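How to reprint an old political pamphlet (without making a mess of it)

Posted Jul 13, 2024

I've now put four old pamphlets back into print for our little study circle in Prirnstead, and people keep writing to ask how it's done. So I've finally sat down to type it up! You don't need to be a historian. You need patience, a decent pair of reading glasses and a friend who enjoys catching your mistakes (mine is Bijan Akbari, and he enjoys it a bit too much).

I'll use our latest one as the running case. It's a short polemic on strikes and voting that first came out in a workers' paper called the Kirnetti, signed only "Fogh." We still don't know who Fogh was. If you do, please write to me.

Step 1: Find the earliest text you can

Most old pamphlets float around in several versions. Somebody typed one up years ago from a later edition, somebody else copied that, and along the way a paragraph went missing. Before you do anything else, try to work out where the piece appeared first and get a scan of that printing.

For the Fogh piece I started from a collected volume, 414 pages with no index, thank you very much. It was fine to read, but the editor had "improved" the punctuation and cut two whole passages attacking a rival group. I only found that out when Fereshteh Mousavi tracked down the newspaper version through a library loan. The cut passages were the best part! All that yelling about delegates suddenly made sense.

Ask a librarian early. Tell them the title, the language, the year if you have it, and any odd spelling of the author's name.

Step 2: Check the copyright

Boring, I know, but do it now and not after you've typed the whole thing. The original may well be free to use while the translation is still protected. Those are two separate questions and you have to answer both. Introductions and footnotes by a later editor count as that editor's work too, so leave them out unless you have permission in writing.

If you can't get a clear answer about a translation, look for an older one or find somebody to make a new one. Fereshteh did ours, and it took her from the fall until March.

Step 3: Type it, don't just scan it

You can run text recognition on the scan and save yourself a lot of keystrokes, and I do. But then read every line against the page. Old newspaper type is murder on software. "Labor" came out as "tabor" all through mine, and "the masses" kept turning into "the messes," which I was tempted to leave.

My routine is two passes. On the first I sit alone with the scan on the left and my file on the right. On the second Bijan reads the original out loud, commas and all, and I follow along in my copy with a pencil. It's slow and a little silly and we always find something. Long sentences are where words drop out, and these writers loved a long sentence.

Step 4: Decide what you will and won't fix

Write your rules down before you start changing things. Ours fit on an index card:

Obvious printer's errors get corrected quietly.
Spelling of names stays as printed, with the usual spelling in a note the first time.
Italics and capitals stay, even when there are far too many.
Nothing gets cut. If something is ugly or wrong, it stays in and the note says so.

That last one led to a long argument in our group. One side felt a nasty line about another faction would put off new readers. I felt that new readers deserve to see what the quarrel sounded like. We kept the line and I wrote a longer note – you may land somewhere else, and that's okay, as long as you tell the reader what you did.

Step 5: Write a short introduction

Keep it to a page. Really! Your reader wants to know when and where the piece was first published, who the author was arguing with, and what had just happened in the world that made everybody so mad. Then get out of the way.

I write mine last, after the notes, because by then I know which questions come up. A trick that works for me is to hand the bare text to somebody who's never read anything like it and ask them to put a question mark wherever they get lost. The first few question marks go in the introduction and the rest become notes.

Try not to settle the argument for people. I had a whole paragraph explaining why Fogh was right about delegates and wrong about elections, and Bijan crossed it out. He wrote "save it for the meeting" in the margin. I sulked for a day and then took it out.

Step 6: Lay it out and print it

Folded booklets need a page count you can divide by four. Ours came to 8 pages once I'd nudged the type down a little and moved the notes to the back. Use a plain serif font, leave real margins (people write in these things, or ours do) and put the source on the inside cover: original paper, date, translator, your own group's name and a way to reach you.

We print at Fallus, the copy shop by the station, on cream paper. Ask for one proof copy and read it on paper before you order the rest. I skipped that once and the title had a typo in it.

Step 7: Put it online too

Post the plain text along with the booklet file, so people can search it and quote it. Give the page a date, and when you fix an error later, add a line saying what you changed. Readers will send corrections. Some of them will be rude, and some of the rude ones will be right, so I answer them all.

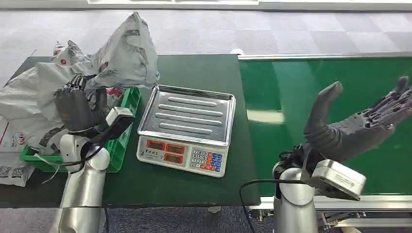 If you quote from your own reprint in a leaflet or an article, cite the original printing as well as yours. It helps the next person who goes looking. I'm starting on a second Fogh piece soon, a much longer one, and Fereshteh has already warned me that the only scan she's found is missing its last column. If anybody has a bound run of the Kirnetti sitting on a shelf, I'd love to hear from you.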